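### 4.2 Clean clothing as a supply problem

Military writing on supply has a settled order of interest. Fuel comes first, then ammunition, then food, and somewhere after the chapter on spare tyres there may be a paragraph on washing. The manuals in use at Iver give laundry two pages, one of which is a form. We spent most of May with the form.
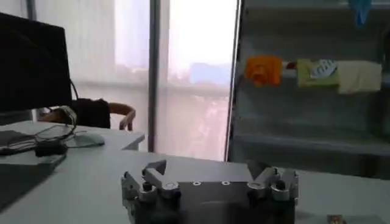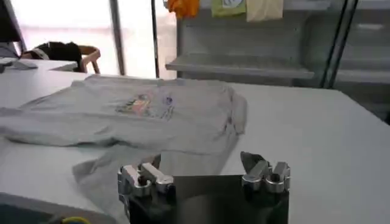

*Figure 2. First view: a two-fingered gripper over a pale desk surface. Second view: a light grey short-sleeved T-shirt spread out on a white table.*

The exercise at Clonalik put 320 soldiers in tents and huts at the far end of a gravel road, with the laundry section at the near end. The section ran the Pumik, a washing and drying plant built into a shipping container and towed to wherever the map says "hard standing". The map was generous on this point. It took most of the first morning to find ground that would hold the container level, and the place finally chosen was also the place chosen by the field kitchen, which had arrived earlier and had no wish to discuss it.

Each soldier was entitled to hand in one bag of clothing every six days. The planning tables assume that bags come in evenly, day by day, so that the plant runs at a steady pace and the drying half never waits for the washing half. The tables do not say who is supposed to arrange this. In practice the companies brought their bags when they had a vehicle coming that way, and they had a vehicle coming that way when they wanted something from the kitchen. Demand for clean socks therefore followed the menu. On the evening that stew was replaced by something with pastry, the section received 51 bags between supper and lights out, and the queue for the Pumik lasted until the afternoon of the next day.

It would be easy to treat this as poor discipline, and the first draft of the unit's own report did so. We take a milder view. A company quartermaster with one lorry and a long list will combine errands, and a plan that depends on him making a special trip for washing is a plan written by someone who has never had to sign for the diesel. The more useful question is how far the plant can be made to cope with lumps in its workload, and what that costs in water, people and temper.

**Water.** The Pumik draws from a tank which was filled by bowser twice a day. The bowser also served the kitchen and the medical post, and in that company laundry ranks third. When the morning delivery was late, the section washed short loads to save what it had, although a short load uses nearly as much water as a full one. The crew knew this perfectly well. They had been told to keep the machines turning, and the machines were duly kept turning. We would suggest that an instruction of this kind be given in terms of bags returned, which is what the companies notice, and that the hum of the drum be left out of it.

**Drying.** Every delay longer than an hour began at the dryers. Cotton items caused little trouble. Padded jackets caused a great deal, and the standard allowance for them appears to have been worked out with a different jacket, possibly in a different decade. The section's answer was to rig lines in a spare tent with a heater at one end. This was against the fire instructions as first written and in line with them as amended the following week. Clothing hung near the heater dried quickly, and clothing hung near the door acquired a smell of exhaust which several owners took up with the section in person.

**Sorting and return.** Bags were logged in Chien, the stock program used across the Iver garrison. Chien is a sound enough tool for counting things which stay the same from one day to the next. It recognises a bag, and it recognises an item, but it has no notion of a bag whose contents have been taken out, washed and put back. Staff got round this by striking each bag off as lost on arrival and entering it as found on return. The method worked well at the counter. Further up the chain it produced a weekly statement in which the battalion lost nearly all of its underclothes and then, with remarkable luck, recovered them.

The folding bench deserves a word, because none of the planning tables has one. Folding was given no time at all, apparently on the belief that it happens by itself between the dryer and the bag. For most of the exercise two people did little else. When they were moved to help with the lines, clothing went back to the bags in a heap, bags that had closed easily on the way in no longer closed on the way out, and loose items began to travel by themselves. Claims for missing kit rose over those days and fell again once the bench was manned. We do not press the link too hard on the strength of a single exercise, but we note that the section commander did, at some length.

What a supply planner can take from all this is modest. The limit at Clonalik was never the washing capacity printed on the side of the plant. It moved between the bowser, the dryers and the bench, depending on the hour and on what the cooks were doing, and any table built on the printed capacity will be wrong in a cheerful direction. In the model set out in section 4.3 we therefore treat washing, drying and folding as separate stages, each with its own queue, and let bags arrive in lumps tied to vehicle runs. Pastry is not included as a variable, though the case for it is stronger than we expected.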